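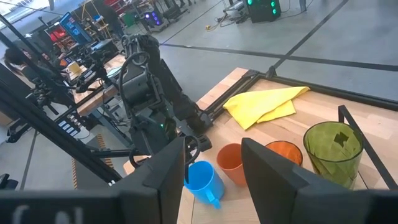
Keeping plastic cups and mugs in order on a small table

In our home the everyday cups are all plastic. We have children, and we have a hard floor, so the glass ones stay in the upper cabinet until December when the guests come. Plastic is light and cheap, but it needs its own habits. I write down what works for us.

Washing

Wash cups before anything greasy goes in the water. Plastic takes the fat from the pan very easily and then it feels sticky even after rinsing. Use a soft sponge only. The green scrubbing side makes small scratches, and coffee and tea go into them and stay.

For tea stains, put two spoons of baking soda in the mug, add a little warm water to make a paste, and leave it for the time you need to wipe the stove. Then rub with a finger. My neighbor Chelsea Sowerby uses denture tablets and says they are faster. I tried it once and the mug was clean, but I had to rinse it many times before I trusted it.

Cups with a cut pattern on the outside need an old toothbrush. The dirt sits in the corners of the pattern, mostly near the bottom.

Drying

Do not put wet cups upside down on a flat table. The air cannot go in, and the next morning the cup smells. Put them on something raised, or let one edge rest on a folded cloth. If you stack them, wait until they are fully dry — also the outside. Two tumblers that were stacked wet can hold together so strongly that you need cold water in the upper one and warm water around the lower one to separate them.

A cloth on the table is useful, but choose a bright one. A gray or brown cloth I always forget and it stays damp in the corner.
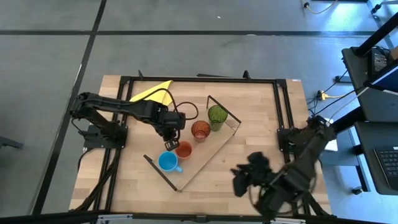
Photo: Dwayne Ferreira

The tray

If your table is also your work place, a tray is the best thing you can have. Everything for drinking lives there, and when you need the table, you move one object and not six. A wooden tray should be wiped and then dried at once, especially in the corners. Once a year I give ours a thin coat of mineral oil. Let it stay overnight before you put the cups back.

Using height

When the tray is full, go up. A narrow board on a low metal stand makes a second level, and a row of cups does not need much depth. Some points:

Put the heaviest piece at one end, over the leg of the stand.
Turn handles along the board, so no sleeve can catch them.
Keep one row only. A second row in front always falls.
Leave enough space between cups for your fingers.
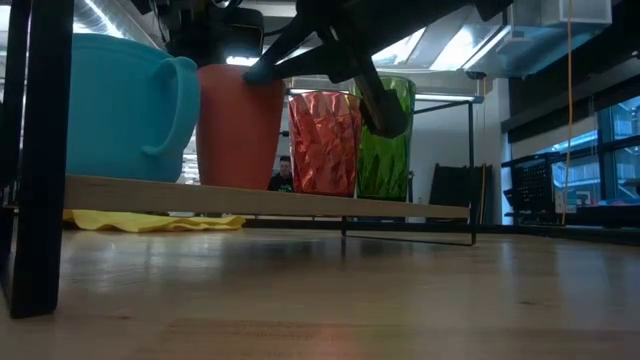 Turquoise pitcher at one end, then the cups in a single row along the plank.

Giving each person one color has stopped most of the arguments in our house. It also means less washing, as everybody can find their own cup again in the afternoon. The pitcher belongs to all of us and whoever empties it must fill it.

Last updated February 2022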